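Home | Fiction | Reviews | Interviews | Archive | Subscribe

The Second Life of a Long Novel

Sibel Ateş wrote the first draft of Firgate in nine months, mostly at night, and then spent three years taking it apart. The published novel follows one family through the closing of a ferry line. It is 23 chapters long. The draft was nearly double that, and most of what went was material she had researched hardest.

"I had a whole chapter about rope," she says. "I knew a great deal about rope by then. The reader didn't need it and neither did the family."

We spoke on a Wednesday in the back room of her publisher, Türkmen, a small house that puts out a handful of novels a year and keeps most of them in print. Her editor there, Ataberk Gökçe, sat in for the first half hour. He has a reputation for cutting, which he says is unfair. In the case of Firgate he asked for one large change and left the rest to her.

The change was the narrator. In the early version, the story was told by the oldest daughter, looking back from middle age. Gökçe thought she knew too much. Every time something went wrong on the ferry, she had already warned us several pages before. He suggested giving the book to the youngest brother, who is 11 when it opens and gets a good many things wrong.

Ateş resisted for most of a winter. She had written the daughter's voice first and liked it. What changed her mind was a scene in a kitchen, where the parents argue about selling the house. Told by the daughter, it ran to eight pages of explanation. Told by the boy, who is under the table and mainly interested in the dog, it came to two, and it was the first part of the book that made her mother cry.

Some of the daughter survives. Her letters home from Estdale, where she goes to train as a nurse, break up the middle of the novel – short, bossy and often funny. A few readers have written to ask for more of them. Others say they skip them. Ateş has no quarrel with either group. She skips letters in novels herself.

Reviews have been good, with one steady complaint, that the ending comes too fast. The ferry makes its last crossing, the boy misses it, and we are given a page and a half before the book stops. Gökçe defends it. Ateş is less sure, and says she would add a paragraph if she had it back, though she won't say what would be in it.
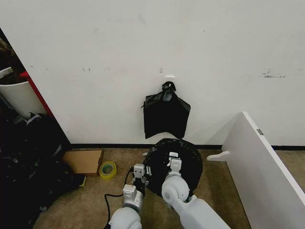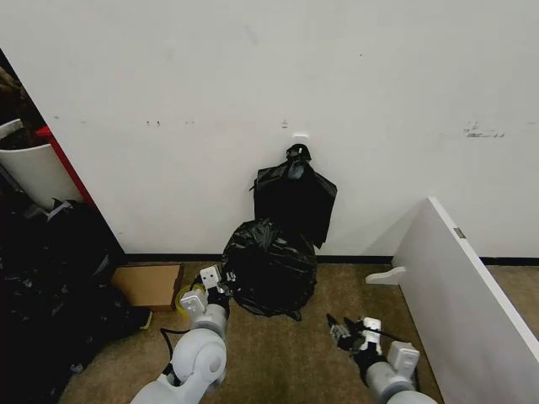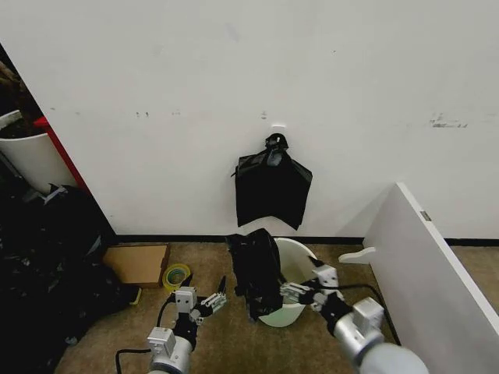
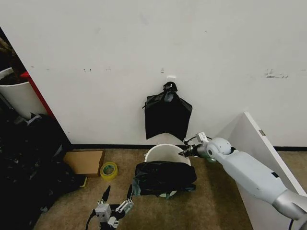
What comes next

The new book is called Kidville, and it is set almost entirely inside a failing indoor playground. She has finished three chapters and expects to throw out at least one. There is no child narrator this time. The story belongs to the night manager, a man in his sixties who reads westerns at the front desk and is slowly working out that the owner has stopped paying the rent.

She hopes to hand over a full draft in October. Gökçe has asked her to keep the research short.

Contact us | Subscriptions | Copyright, all rights reserved | Back to top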